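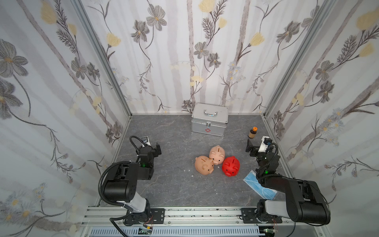 Birnamine opens equipment planning service for two-arm robot cells

TRURKNESS, 23 March 2024. Birnamine, which supplies and supports small robot workstations, has opened a planning service for organisations that are preparing to buy their first two-arm cell. The service covers the choice of equipment, the layout of the bench and the budget for running it after delivery.

It is aimed at workshops, colleges and small packing firms that want to handle mixed household goods. Many of these buyers ask for a price on the arms alone and find later that the money for mounting, cabling, cameras and spare gripper parts has to come from somewhere else.

"The arms are the line everybody looks at first," said Theano Koutsoukos, head of customer planning at Birnamine. "We ask people to put the bench, the rail, the cable runs and the staff hours on the same sheet. Some of them then decide to start with a smaller order, and we are content with that."

Customers who take up the service spend two days with a Birnamine planner. The first day is given to the objects the cell will handle, using items the customer already has in stock. The second goes on floor space, power, data storage and a written budget covering five years, with repairs and replacement parts shown separately from the purchase price.

Object choice has a direct effect on cost. Rounded, glossy items, small loose parts and metal cases each make different demands on a gripper, and a cell specified for one kind may need new fingers before it can be used for another. Wrist cameras are quoted as part of the arm and not as an extra.

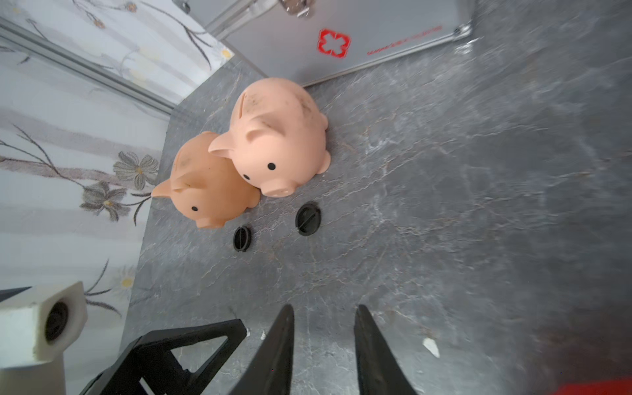

Piggy banks, black slotted stoppers and a metal case marked with a red cross, seen from a wrist camera.

Flosari, a retailer of gifts and homeware, was the first customer to complete the process. It had set aside funds for a full line of cells and has now chosen to buy in two stages, with the second order to be reviewed in July.

"We had a figure in mind and very little behind it," said Marwa El Ouafi, operations manager at Flosari. "The planner went through what we sell and asked which of it we would want a robot to pick up. That changed the order. We moved part of the money into training and into a spare set of grippers."

Planning is charged at a fixed fee, which is taken off the invoice if the customer goes on to order from Birnamine. The written budget belongs to the customer and may be used to seek quotes from other suppliers. Leasing costs can be set beside outright purchase on request.

Bookings are open now to organisations of any size. Applicants should send a short list of the goods they want to handle, the bench space available and the date by which their budget has to be approved.

Media contact: Mahfuz Wanigasekara, press office, Birnamine, Trurkness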